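Dosholm Retail Association
Print | E-mail

1/ The Association has published its guidance for small food stores in Dosholm on deposit returns. The new rules take effect in July and apply to every store that sells bottled drinks.

2/ Plastic drink bottles of all flavors are covered, including juice and fruit drinks. Stores should check that barcodes can be read before stock goes on the shelf.
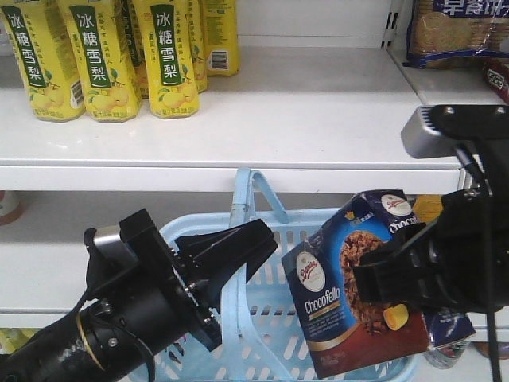

3/ Who must take bottles back
Any store with a sales area over 60 square meters must accept returns during all opening hours. Smaller stores may sign up with the shared return point at Sornano — forms are at the Association's office.

4/ Return areas need a level, hard floor that can be washed down. Small cracks do not need repair before inspection. Floor plates must stay flush and must not be covered by crates.

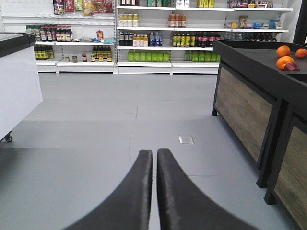
Hashmi Foods replied that its store has no back room and asked whether crates may be kept in the customer area overnight. They may, if the store is locked and the exit is clear.

5/ Of the 273 stores that answered our survey, 148 plan to take returns by hand. The Kivo record sheet is enough for these stores. Keep each sheet for two years.

6/ Food tubs, cookie containers and other clear plastic packaging carry no deposit. Staff should politely decline them and point customers to household recycling.
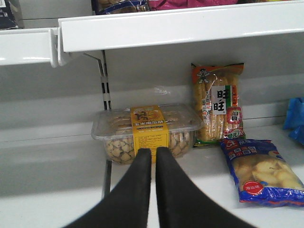
7/ Grants
Support of up to 3000 per store is open to members — one application per address. Late forms will be held for the next round.

Print | E-mail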